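Let Them Finish Their Sandwiches

I've had a kid at Tokero Elementary for six years running (two kids, some overlap, one very old minivan), and I have opinions about plenty of it. The drop-off loop, the recorder unit, the spring fundraiser with the cookie dough. But the one I keep coming back to, the one my husband has asked me to please stop bringing up at dinner, is lunch. I don't mean the food. I mean the clock.
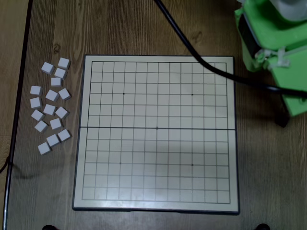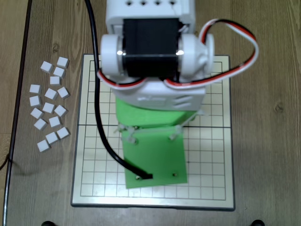 Page last changed: April, 9:40 p.m.

So, the clock. Our kids get 35 minutes in the middle of the day, and that has to hold lunch and recess both. On paper it sounds okay! I've worked jobs where I got less. But I was a grown woman with my own car keys, and I could eat a granola bar at my desk at 2:00 if I felt like it. A first grader can't. A first grader has to line up, walk down a hallway without touching the wall, wash hands (we hope), stand in another line, find a seat, get somebody to open the yogurt, eat, throw things away in the right bins, line up again, and only then go outside.

I signed up for lunch duty the fall my youngest started, mostly so I could spy on her, and I came home with my ears ringing. What got me wasn't the noise so much as the trash. Whole apples. Sandwiches with one bite out of the corner. Milk cartons that never got opened. I asked a boy why he was tossing a perfectly good burrito and he looked at me like I'd asked him why the sky was up there. He wanted to play kickball. Of course he did! If you make a seven-year-old pick between chewing and kickball, you're going to end up with a lot of burritos in the garbage.

My proposal is pretty simple and I've been making it to anyone who stands still long enough. Flip the order, so recess comes first and eating comes second. And make the whole thing longer. I'd like 50 minutes. I'd settle for 45. I'd bake something for 45.

Now, I know what comes next, because I've been in the meetings. We have 536 kids and one cafeteria, and that cafeteria is also the gym, and the gym is also where the band practices. Humaira Dhanial, our assistant principal, once drew me the entire schedule on the back of a permission slip, and I'll admit I went quiet for a minute. You move second grade ten minutes and fourth grade loses its library time. You move fourth grade and the speech therapist, who we share with another school, has nobody to see until she's due across town. It's a real puzzle and I don't think the people who built it are lazy or mean. I think they're tired, and I think they inherited it.

But it's a puzzle made of choices, and some of them are pretty old. Why do we have a 20-minute "settling in" block at the start of the morning? I've asked three teachers and got three answers, and one of the answers was "attendance, I guess?" Why does the afternoon have a second homeroom? My older one says they mostly stack chairs. I bet there's ten minutes hiding in there, and I'd be happy to come in with a flashlight and look for it.

The argument I have more trouble with is the one about test scores, that every minute of recess is a minute of reading they won't get. I get it. I really do. My son was a slow reader, and I lay awake over it for most of second grade, so please don't think I'm someone who figures it'll all work out if we let them run around in the mud. But have you ever tried to read with a hungry kid? I have, at my own kitchen table, and it goes nowhere. He'd read the same line four times and then slide under the table. Give him a banana and a lap around the yard and we'd get through a chapter. I can't believe it's so different with twenty-four of them in a room at 1:30.

Joyce Mushi taught third grade here before she moved to the district's summer program, where she gets to set her own hours, and she runs recess first. She told me the biggest change was how dull lunch got. Kids sat down sweaty and thirsty and just ate. They weren't watching the door, and the fights from the playground had mostly burned out by the time the trays were empty, so they didn't come back into math with her. She also warned me about coats. If you do this in winter you need somewhere to put a whole grade's worth of wet coats, and you need it before day one, and she said it with real feeling.

I'm not pretending it's free. Longer lunch means more grown-ups on duty, and the aides we've got are already stretched. Somebody would have to be paid for those extra hours, and I'd rather see money go there than to the new sign out front with the scrolling letters (sorry, I know people worked hard on the sign). A few parents will hate a later dismissal, if it comes to that. I might be one of them on piano days.

Still, try it with one grade. Pick second, they're game for anything. Run it from winter break until summer, weigh the garbage if you want a number to show people, and ask the teachers in June if they'd go back. If they say yes, I'll drop it, and I'll go back to complaining about the recorders.

The school site council takes up next year's bell schedule this spring, and parents can speak for two minutes each. I'll be the one in the second row with the permission slip. Come sit with me, and bring a snack, because they always start at dinnertime.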